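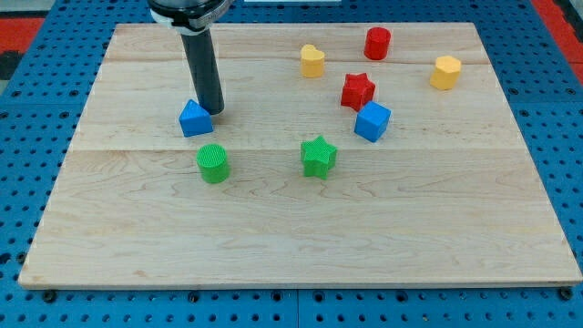 12 January 2024

Job 1130, shapes set for the Brastdale play room. Board and blocks on the blue table all day. Fuad in from the start, Lovisa after lunch.

**Board**

The board from Multcombe has been lying in the shop long enough that I'm happy to call it settled. Humidity in the room was 49 percent this morning. I put the long straightedge across it both ways and corner to corner. Flat along the grain. Across the grain there is a very slight crown, just enough to see light under the ends of the straightedge if you get your eye down to it. I can't feel it by hand and nothing rocks on it, so I'm leaving it alone.

Seams: there are two I can find, one across the upper part and one across the middle, and both are faint. Ran a fingernail along each. The middle one is dead level. The upper one catches the nail a little for the width of a hand and then goes away. Fuad thought it was glue standing proud and wanted to take it down with 80 grit. I didn't let him. 80 would be down through the surface and into the wood before the glue noticed, and then we'd be chasing scratches over the whole board. Used a card scraper, a few light passes with the burr turned fresh, and that took care of it. There was a bit of dried glue in the shavings, so Fuad was right about the cause.

The grain is wavier than on the last board, with some darker streaks. Lovisa likes it. My worry is that a streaky board makes it harder to see dirt, and Brastdale wipe theirs down after each group. Not enough of a worry to send it back.

Edges still need doing. They are as they came, crisp enough to be unpleasant if a child leans a forearm on one. Plan is a small roundover on the top edge and just a broken edge underneath. I'd like the corners rounded more than that, something you could set a coin against, but it should be the same on all four and I want a template for it before anybody touches the sander.

**Table**

We have been arguing over whether to work on the blue table or drag everything to the bench. The perforated top is good for this. Dust from the scraper drops through the holes and the board doesn't sit on its own shavings. Drawback is that the holes will print onto a soft finish, so the underside must not go face down on the blue metal until the oil has cured. Last spring I lost a whole panel that way. Rows of little rings in it, and they did not sand out in one go.

Strips for drying are on the shelf over the sink. Please put them back there after.

**Blocks**

Went through the shapes one at a time on the board, standing them, sliding them, tapping them. Notes are by shape.

Blue triangular prism. Sits well with the point up. It's the easiest of the lot to put down without looking, and it stays where it is put. When slid it goes straight if pushed at the middle of the face and swings around if pushed near an end, as you'd expect. The apex is a bit sharp for my taste. Gil's drawing has a small flat along it and I can't find that flat on the part. Need to ask whether it was dropped from the drawing or just didn't come out.

Green cylinder. Fine standing on end. The ribs on the top are very fine and they hold pencil dust - I had to use a brush on it, a cloth only moved the gray around. Laid on its side it rolls, and it will find any slope you have. Handy for checking the table, in fact. It went toward the near edge every time until I put a turn on the left front foot, and then it stopped wandering.

Red cylinder. Same test, same result. Checked it against the green one end to end and side by side and I can't tell them apart by feel, so the two are interchangeable for the sorting card.

Green star. Stands flat with the five points out. No trouble at all on the board. What I had doubts about is the inside corners between the points, where the texture on the sides runs together and gunk is going to collect. Tried it with a dab of handwashing paste, let it sit over lunch, then cleaned it the way Brastdale would, with a damp cloth and no patience. Paste stayed in every inside corner. A soft toothbrush got it out. So the care sheet has to say brush, and I think we should put a brush in the box instead of hoping they have one.

Yellow heart. This is the one that will get complaints. Stood up with the lobes on top it's resting on the narrow end, and it will stand if you set it down with some care. Bump the table and it goes over. I bumped the table with my hip, which is closer to what a four-year-old does than flicking it with a finger, and it fell more often than it stood. Lovisa says that's the fun of it and the kids will make a game of keeping it up. Could be. But on the sorting card the heart is drawn upright, and a kid who is trying to match the card is going to be annoyed. Options we talked over:

- redraw the card with the heart lying down
- ask Gil for a slightly wider foot at the bottom of the heart
- leave it alone and see what comes back from Brastdale in March

Fuad is for the first because it costs us one sheet of paper. I lean the same way. A wider foot would make it look like a turnip.

The rest of the shapes I have only looked over for burrs and bad edges so far. No notes worth keeping yet. Do the sliding and tapping on those next time and add them under this heading, please, so it's all in one place.

**Texture on the sides**

Long talk about this at the table. The ribbing is there for grip, and it does work. With dry hands I can pick up any of the shapes with two fingers. With hand cream on (Lovisa's idea, her cream) the ribbed sides still held and I dropped nothing. Then I tried the same with cotton gloves and the ribs snagged a thread. Doesn't matter for children, but whoever packs the boxes wears those gloves, so switch packing to the nitrile ones.

Noise is a separate matter. A ribbed face dragged over bare wood gives off a small zipping sound. One kid doing it would be nice. A room of them, I'm less sure. I dragged shapes along the grain and across it, and across is louder. Going over the middle seam makes no difference to the sound that I could hear, which is good news about the seam if nothing else.

Checked for marks after all that. With the lamp held low there is a faint shine where I had been dragging the same way over and over, no scratches. I expect the oil to hide it. Will look again on the finished surface, since that is what they'll be rubbing on.

**Finish test**

Two patches on an offcut from the same supplier, not on the board itself. One with the Bolten oil, thin coat, wiped off after fifteen minutes. The other with the Bolten oil again but cut with a little more solvent and left longer before wiping. The first came up slightly yellow. The second is closer to the bare wood, and I prefer it, because the yellow heart already gets a bit lost against pale wood and I don't want the board moving toward it. Both patches feel dry to a knuckle this evening but smell strong. Not to be judged before they've stopped smelling.

Fuad asked about lacquer. No. It would be quicker, but the first dent would show white and they couldn't fix it themselves. With oil they can rub a bit more on with a rag.

**Box**

Lovisa brought up the tray insert. It's cut for shapes to drop in from above and the star pocket is tight, you have to line up all five points. She opened it up a hair with a file and now it drops in at any of its five positions. The prism pocket is fine. Both cylinders go into round pockets that are a shade too deep, so small fingers can't get hold of the top. Either raise the floor with a disc of felt or cut a thumb notch. I'd go for the notch. Felt gets wet and stays wet.

Insert alone weighs 291 g on the kitchen scale. Write that on the shipping sheet, the old number on there is for the cardboard one.

The board doesn't go in the same box. Multcombe sent it to us wrapped in brown paper inside two sheets of corrugated with the corners doubled, and it arrived without a mark. I've kept the lot, flattened, behind the drill press. Use it again for Brastdale.

**Cleaning**

Warm water with one drop of dish soap, soft brush, rinse, stand on a towel. Tried it on the green star and the red cylinder. Water sits in the ribs for a good while and needs shaking out or it leaves spots when it dries. Spots wipe off. I wouldn't stand them wet on the board, finished or not, and the care sheet should have that in bold.

**To do**

- corner template, then edges (me)
- ask Gil about the flat on the prism
- new card art with the heart lying down, one version, don't throw the old one out yet (Fuad)
- thumb notches in the insert, try one pocket first (Lovisa)
- price a soft brush that fits beside the prism pocket
- go through the remaining shapes
- nitrile gloves, medium and large, we're nearly out of medium
- smell the oil patches tomorrow morning before the heater has been on

Left front foot of the blue table now has a pencil mark on it showing where it was before I turned it. If somebody moves the table the mark means nothing, so roll a cylinder across it first and adjust again.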